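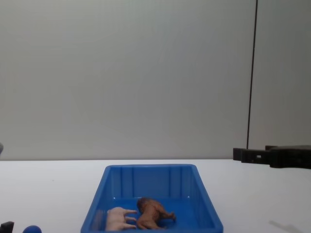 4. Setting up a match day

This section covers creating a fixture in Mudden, assigning the scorer, and preparing the scoreboard output before kickoff. It assumes that the club, the season, and at least two squads have already been entered (see section 3). Users with the Scorer role can view the screens described here but can only edit the lineup and the live log.

4.1 Creating the fixture

1. Open Season > Fixtures and select New fixture.

2. Choose the competition. The competition sets the length of each half, the number of substitutes allowed, and the tie-break rule. These values appear in gray and cannot be changed from the fixture screen.

3. Select the home side and the away side. If a side is missing from the list, it has not been registered for that competition. Close the fixture without saving and register the side under Season > Entries.

4. Enter the venue and the kickoff time. Times are stored in the time zone of the venue. A fixture entered at Ludaneck for 18:30 is shown as 18:30 to every user, wherever they are signed in.

5. Select Save as draft. The fixture receives a number and is visible to administrators only.

Note: The fixture number is permanent. If a match is postponed, change the date on the existing fixture. Do not create a second one. Duplicate fixtures are counted twice in the league table until one of them is voided.

4.2 Entering the squads

Each side may list up to 18 players. The squad screen has two columns, Starting and Bench.

1. Select the Squads tab.

2. Select Load last squad to copy the list from the side's previous fixture in the same competition, or Add player to build the list by hand.

3. Check the shirt numbers. Mudden accepts any whole number from 1 to 99 and marks duplicates in red. A squad with duplicates can be saved but cannot be confirmed.

4. Mark one player as captain and at least one as goalkeeper.

5. Select Confirm squad. Repeat for the other side.

Players serving a suspension are listed with a bar through the name. They can be moved to the Bench column only after an administrator has cleared the suspension under Discipline > Open cases. The clearance is written to the audit log with the user name and the time.

Note on names: Mudden stores names in Unicode and sorts them by the family name field. For players whose family name is normally written first, tick Family name first on the player record. A player entered as Châu Ninh with this box ticked is sorted under C. With the box cleared, the same player is sorted under N. Accented letters are treated as their plain form when searching, so typing "Sam" finds Sầm.

Caution: Once a squad has been confirmed by both sides, changing it before kickoff sends a notice to the referee and to the opposing manager. The notice cannot be recalled.

4.3 Assigning the scorer

1. Select the Officials tab.

2. Under Scorer, select Assign and choose a user. Only users whose scorer approval is current appear in the list.

3. Under Backup scorer, choose a second user. This field is optional for friendly matches and required for league and cup matches.

4. Select Send. Both users receive a link that opens the live log on the device they are signed in to.

Only one device may hold the live log at a time. If the backup scorer needs to take over, the first scorer selects Release on the log screen. If the first device has lost power or signal, the backup scorer selects Request control and waits two minutes, after which control passes automatically. Events recorded on the first device while it was offline are held there and must be merged later (see section 6.2).

4.4 Preparing the scoreboard output

The scoreboard output is a web page that shows the score, the clock, and the last event. It can be opened on any display with a browser. Stadium boards driven by a Cluston controller use the data feed in place of the page.

For a browser display:

1. Select the Outputs tab, then Open scoreboard.

2. Move the new window to the external display and press F11.

3. Return to the main window and select Test pattern. Both side names, a score of 0-0, and a stopped clock should appear on the display.

4. If a side name is cut short, enter a short form of up to 12 letters under Display name. The short form is used on the scoreboard only.

For a Cluston controller:

1. Connect the controller to the same network as the scoring device.

2. Select Outputs > Data feed and enter the controller address. Leave the port at 424 unless the controller has been set up differently.

3. Set the refresh interval. The default is 600 milliseconds. Shorter intervals make the clock appear smoother on boards that show tenths of a second but increase network traffic.

4. Select Start feed. The status changes from Idle to Sending.

5. Confirm on the controller that the feed is being received. The Sending status shows only that data has left the scoring device.

Caution: Do not run the data feed from two devices at once. The board will switch between the two clocks and may show a false score.

4.5 Publishing the fixture

1. Return to the Summary tab. Any incomplete item is marked with an orange triangle. Select the triangle to go to the item.

2. Select Publish. The fixture moves from Draft to Scheduled and appears on the public match list.

3. On match day, the scorer opens the link from section 4.3 and selects Match ready. This can be done up to one hour before kickoff.

4. When the referee starts the match, the scorer selects Kickoff. The clock starts at 00:00 and the status changes to Live.

If Kickoff is selected too early, select Undo within 20 seconds. After that, the clock must be corrected from Log > Adjust clock, and a reason must be typed in.

4.6 Common faults

Publish is unavailable. One or both squads have not been confirmed, or a required official is missing.

The clock runs on the scoring device but not on the display. The scoreboard window was opened before the fixture was published. Close the window and open it again from the Outputs tab.

The data feed stops at half time. The scoring device has gone to sleep. Turn off the sleep timer and select Start feed. The clock position is kept.

The wrong crest is shown. Crests are stored with the club, so a change made there applies to all of its sides. Replace the file under Club > Identity.

Corrections to this section should be sent to Nhung Văn, documentation, with the section number in the subject line.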